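The 86 is coming back, and I may have cheered at a bus stop

Clandbridge local news, July 2025

Well, we've got our bus back. The 86, which stopped running in February and left everyone on the hill side of Clandbridge with a long walk or a taxi fare, will start again when the schools go back after the summer. The notice went up on the shelter outside the Aydoğan bakery yesterday morning and I read it twice with a warm loaf under my arm, then made a noise that startled a man with a pushchair.

If you don't live up here you might wonder what the fuss is about. It's one single-decker bus. It goes from the estate at the top, past the surgery, down through the old market and out to the hospital, and then it turns round and does it all again. But when it went, the whole hill got quieter in a way I didn't like. My neighbour across the road gave up her swimming. The queue in the bakery at nine o'clock, which used to be made up mostly of people waiting for the 9.12 and getting a roll while they were at it, just vanished.

What we know so far is this. Stulico, who run most of the other buses in town, have taken on the route under a new contract with the council. It will run every hour through the day, and there'll be an early one for people on the morning shift at the hospital. There's no Sunday-type service in the plan, and the last bus up the hill leaves the market at ten to seven, so if you were hoping to get home from the pictures on it you're out of luck. The contract lasts 3 years, with a review after the first.

The old timetable was a bit better than that, I'll admit. We used to get a bus every half hour in the mornings, and a late one that I was very fond of (it smelt of chips and everybody talked to each other). Still, I'd take an hourly bus over none, and so would everybody I spoke to in the bakery queue.

And there was a queue! Word had got round by half past eight. One woman had already copied the times on to the back of an envelope for her sister. Someone else wanted to know whether it would still stop by the allotments, and I'm pleased to say it will, although the stop has moved to the other side of the junction where there's a proper kerb. The staff behind the counter have been keeping a copy of the petition next to the till for months, getting floury round the edges, and they've taken it down now and stuck the new notice up in its place.

That petition ended up with 3,000 names on it, between the paper sheets and the website. I signed it in the bakery and then worried for a week that I'd also signed it at the surgery. It was handed in at the council offices in the spring, in a carrier bag, and after that we heard very little. There was a meeting in the school hall where a lot of people stood up and said what it was like getting to a hospital appointment without a bus, and the council officers wrote things down, and then it was summer and I'd more or less stopped expecting anything. 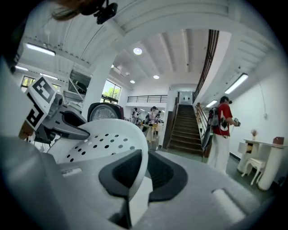 Photo: Clandbridge local news

The council's short statement says that 700 people a week were using the old service in its last winter, and that this was more than had been reckoned when the cut was made. I could have told them it was busy. I spent most of that winter standing up, holding on to the pole by the luggage shelf with somebody's shopping against my shins. The earlier figure seems to have come from the ticket machines, which didn't pick up a good many of the older passes. The new buses will have readers that do, so if you've got a pass that's gone a bit soft at the corners it's worth asking for a fresh one before the service starts.

Fares are the part I'm less cheerful about. A single up the hill will cost a little more than it did, and the return ticket has gone altogether – you pay each way, or you buy a day ticket that works on all the Stulico routes in town. For anyone who changes at the market that's probably a better deal. For me, going down for a bag of potatoes and a library book and coming straight back up, it isn't. Bus passes will be taken as before from half past nine, and children in school uniform will pay the child fare at any time of day.

You'll be able to pay by card or cash. I asked about cash specially, as the first leaflet that came through doors only mentioned cards and an app called Mestix, and a few people on my road were getting anxious about it. The woman on the Stulico phone line told me that drivers will take coins and small notes, and that Mestix is there if you want to see where the bus has got to. I've put it on my phone. At the moment it shows the hill with nothing on it, which is fair enough, but it does know about the other routes, and I watched the one to the station sit at the level crossing for ages while I was having my tea.

There are some changes to the stops, so have a look at the notice before the first day. The one at the top of the steps is going, as the bus can't pull in there now that the pavement's been widened. The one outside the old post office stays put and is going to get a bench again. I was very glad to see that on the list. The last bench went in for repair and never came home, and people have been perching on the wall of the flats ever since, with the flats not always pleased about it.

The one I'd still like somebody to look at is the crossing by the surgery. If you get off the bus coming up the hill you're on the wrong side of the road for the door, and cars come round that bend at a fair lick. It was brought up at the school hall meeting and it isn't mentioned in the statement. I've written to ask, and I'll put the reply here when I get one.

Roadworks could also be a nuisance. The water pipes are being replaced along the lower part of the hill from the end of the month, and the traffic lights are meant to be gone before the first bus runs. If they aren't, the 86 will go round by the park for a few weeks and miss out the two stops at the bottom. Stulico say they'll put notices on the poles if that happens. I hope they use the plastic sort, as the paper ones last year turned to porridge in the first shower.

Drivers are being taken on now, by the way, and some of the jobs are part-time. There's a card about it in the library window and the details are on the Stulico website. Training is paid, and you don't need to have driven a bus before, only to have had a car licence for a while. I did briefly picture myself at the wheel, sailing past my own front gate and giving it a toot, but I can't reverse out of the car park at the garden centre without help so it's perhaps for the best.

The full timetable should be out by the middle of next month. Paper copies will be at the library, the surgery and the bakery, and larger print ones can be ordered by phone. If you can't get to any of those, drop a note through the door of the library and somebody will see that one reaches you. The bakery is also talking about opening a quarter of an hour sooner to catch people off the early bus, though that depends on the ovens and on who's willing to get up.

I'll be on the first one down. I don't need to go anywhere, I've just missed it, and my neighbour says she's coming too, with her swimming things.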